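Meltura Path Following — Gallery

Welcome, and thank you for stopping by! This page has grown up a little haphazardly over the spring, as pages like this do, and it is meant for anyone who has been following our work on Meltura, the path-following software we run on our small outdoor robots at Jadthorpe. The code has its own pages, with proper documentation and a changelog that I try very hard to keep honest, but a good many people have written to ask what the robots are working with when they go out. So I have put together some notes, with a picture to go with them.

For those who are new, Meltura takes in a forward view, decides which part of the ground it would be willing to drive on, and hands a short stretch of centerline to the controller. The controller then does its best to stay on that line without swinging about like a shopping cart. We have two planners at the moment. The older one, Skommont, is simple and fast and has got us out of trouble more times than I can remember. The newer one, Babić, looks farther ahead and is a good deal fussier about where the edges are, and most of this spring went into getting the two of them to agree with each other — or at least to disagree politely and slow down while they sort it out.

The April release was trained on 1,073 labeled views, and I kept back another 258 for checking. I labeled a fair share of them myself in the evenings with a pot of tea, and I can report that deciding where a path stops and a lawn begins is a much longer conversation than you would expect. The planner now refreshes its line every 600 milliseconds, which sounds slow until you remember that the controller is busy filling in the gaps the whole time.

On edges, and how sure to be of them

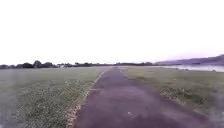 The edge finder used to treat both sides of a path the same way, and I spent a good part of the winter teaching it to keep a separate confidence for left and right. It is a small change in the code (one number became two, more or less), but the lateral controller had been leaning on that single number for years and did not take kindly to losing it. A stretch like this one is why I wanted it so badly. Along the left there is a thin strip of pale gravel and dry soil between the asphalt and the grass, so the finder has a nice light band to hold on to, while on the right the grass comes straight up to the asphalt and the boundary is soft and uneven. There are no painted lines to help either. Babić now takes its heading mostly from the side it trusts and lets the other one vote quietly.

Next on my list is the horizon cutoff, the setting that tells the planner how far up the view to bother looking. It is still a fixed value, typed in by hand, and it really ought to follow the pitch estimate. If you are running Meltura on a taller robot than ours, please do raise the cutoff in your own settings file first, and write to me with the value you settled on. I answer everything, though sometimes it takes me a while.

Meltura project, Jadthorpe | Contact | © Meltura contributors | Back to top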